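Notebook, Manipulation Bench 2
April 19, 2021
Subject: Hagedorn illuminated-pad gripper, evaluation unit, session 6

Purpose of the session. To determine whether the Hagedorn gripper kit should go forward to the purchasing review in August, or whether the Nakau unit remains the preferred option. The Nakau notes are in the previous notebook and are not repeated.

Kit as received. Two fingers with lit contact pads, one base, one cable set, printed manual. The wrist camera is sold separately and was ordered through Prutano with the mounting plate. Two of the screws supplied with the plate were the wrong length and were replaced from stock. Prutano has been notified and has opened a ticket, number 623. The manual gives the pad warm-up as 3 minutes. We allowed the full period before each run, although readings on Friday had settled sooner.

Setup. Arm on the rail at the sink station, red tray as the work area. Software is the Minelby driver package, release as shipped, no local changes. Pad refresh left at the default. Grip force limit set to 700 in driver units; the manual does not state how these relate to newtons, and the question has been sent to Hagedorn in writing.

Calibration. The left pad required a second zero. The first attempt ended with a timeout in the driver log and no message to the operator. This should be listed as a defect in the report. The right pad passed on the first attempt. Open question for whoever runs session 7: does the timeout also occur when the pads are zeroed in reverse order?

Rock in the grip, then the tray from the wrist camera and from the fixed camera.

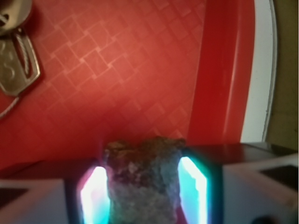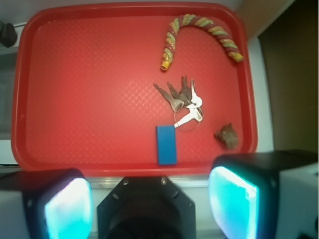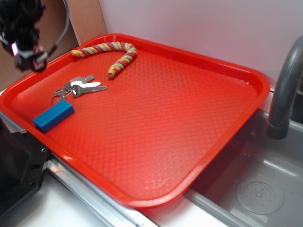 The purchasing decision depends mainly on pad wear and on the price of replacements, which Hagedorn quotes only in pairs. The service plan covers electronics and excludes the contact surface. For a bench that handles clean molded parts this would be acceptable. Our object set includes pieces such as the dark rock, whose granular surface goes directly against both pads, and the exclusion therefore matters to us. The keys are a separate concern on account of their notched blades, and the blue block is the only piece I would regard as easy on the pads. A written statement on abrasion is to be requested before any order is placed.

Minelby driver, further remarks. Log files are written in local time while the camera files use UTC. Correct in the import script, not by hand. The export menu loses its folder setting on restart.

Actions
Send the calibration log to Hagedorn with the force unit question.
Ask Prutano for the correct screws and close 623 when they arrive.
Obtain the Nakau price for single replacement pads.
Enter the pad serial numbers in the equipment register (still outstanding from session 5).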